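Search this site Enter keywords Go
Print this page | E-mail this page
Last updated: 2020-04-07

A quiet word about lids: Kwok-wai Kwok on writing house rules for hand-held grippers

When I rang Kwok-wai Kwok to talk about the handbook he has been nursing along at Trivholm since February, he asked me to hold on while he found his tea, then asked whether I had a cup of my own, and so it was a good few minutes before we got anywhere near grippers. I didn't mind a bit. He is one of those people who will happily tell you about the footnotes.

The handbook is 48 pages long and sets out how people at the Clotunville workshop should record everyday tasks with a hand-held gripper, so that a robot arm can later learn from what they did. Kwok wrote most of it. Yichen Xiao wrote the parts on checking and throwing away, and has, he tells me, a much firmer hand than he does.

"I wanted to call it guidance," he said. "Yichen wanted rules. She said that if you call it guidance, people read it once, nod, and go back to holding the thing like a pair of barbecue tongs. So it's rules, and I've come round to it."

The first rule is that the other hand stays out of it. If a task can't be done with the gripper alone, it goes down on the sheet as a two-handed task and gets recorded as one, with both hands holding grippers. Kwok says this caused more grumbling than anything else in the book, mostly from people who had got into the habit of steadying a box with a fingertip. "It's such a natural thing to do! I do it myself at home, I'm sure, every time I open the butter. But the arm hasn't got a fingertip to spare."

The second is about pace. Early recordings from Bai, the smaller of the two sites, were done at a great lick, and when Yichen went through the first 3,000 she kept 2,088. The rest had slips, missed grasps or a close that came before the fingers had got to where they were going. She is no enemy of mistakes, Kwok was keen to say. A fumble followed by a proper recovery is kept and labelled as such. What she won't have is a fumble that has been labelled as a success.

We spent a long time on containers, which have a chapter to themselves. Drawers and jars are fairly well behaved, he thinks, but hinged plastic boxes with compartments are where good practice really shows, and he was off for a good ten minutes on the subject of where to take hold.

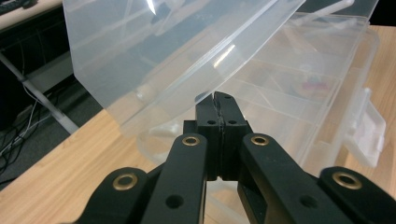 Jaws closed on the near edge of the lid, with the organiser box open on the table.

"Take the edge, and take it with the tips," he said. "Don't go in with the whole block. And stay with the lid all the way round. People let go halfway and let it drop, and then you've taught a machine to drop lids."

Clear plastic gets a page of its own. It shines, it hides its own edges, and a camera can make very little of it under a strong lamp. The rule is to vary the light between recordings and to leave the reflections in. Kwok had first written that boxes should be turned to avoid glare, and Yichen crossed it out. "She put 'kitchens have windows' in the margin. I've kept that page."

There are 7 checks before a session, covering such things as loose screws, jaw pads, battery and whether the fingers meet squarely. Tidying the room isn't one of them. The Holline people, who read an early draft, had asked for a plain backdrop and a cleared floor, and there was a friendly exchange of letters about it. The handbook now asks only that nobody's name, post or screen can be read in the recording, and that leads are kept clear of where the person is standing.

I asked what he would change in the next edition. He thought for a while. The section on rest breaks is too short, he said, as wrists get tired long before people admit to it, and he would like a proper drawing of the grip in place of his own sketch, which one new starter took for a heron. Yichen is also after a stricter form for labelling, and he expects she'll get it.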